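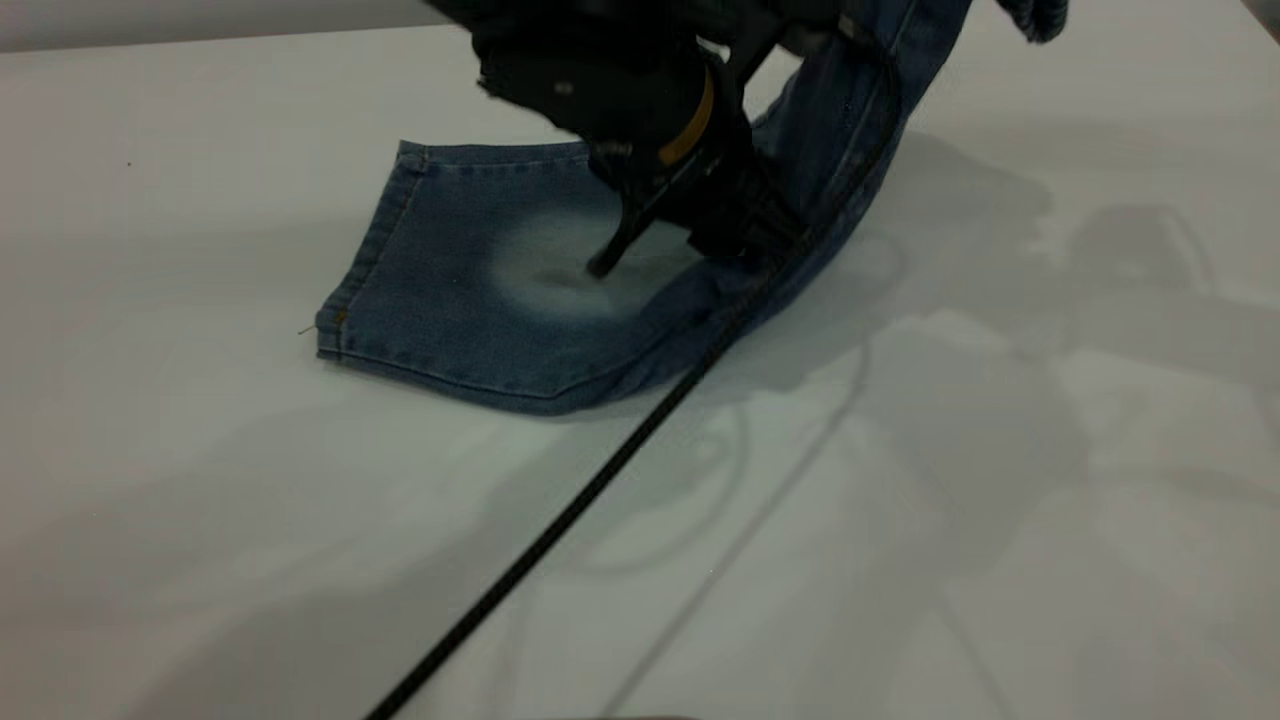 One reader wrote in after the last gallery to say that jeans are only worth looking at once they've stopped looking new, and that we should give a whole page to the worn bits. Quite right too! So this one is all about old denim: the fades, the double rows of stitching, the hems that have been through hundreds of washes and come out better for it.

We started the Fedside mending table in 2018 with two chairs and a biscuit tin of needles, and denim has been the favourite from the very first evening. It takes patching beautifully, it forgives wobbly stitches, and every pair wears in its own way — no two knees ever fade alike.

Fades and topstitching

My favourite part of any washed denim is a pale patch in the middle of a blue panel, going nearly white while the cloth round it stays a soft, mottled indigo. You couldn't dye that in on purpose and get it so nice. And look at the topstitching, two faint tan rows running side by side down the hem! Bunch the cloth up and the folds show a much darker blue.

If you're keeping an offcut like this for a bag or a cushion, leave the old hem on. It saves you sewing a new one, and it's usually the prettiest edge on the whole piece. Loose threads can be snipped, though I tend to leave the odd one alone.

For those who asked about thread: we use the Cister topstitching reels, the tan and the darker gold, with a size 100 jeans needle. Go slowly over the thick seams and turn the wheel by hand if the machine grumbles.

The next denim evening is in May at the Muriithi rooms in Sterkthorpe, upstairs, with the kettle on from the start. Bring anything blue — legs, pockets, waistbands, the pair you swore you'd fix four winters ago. There are spare scissors, and plenty of scraps to swap.

Page last updated January 25, 2020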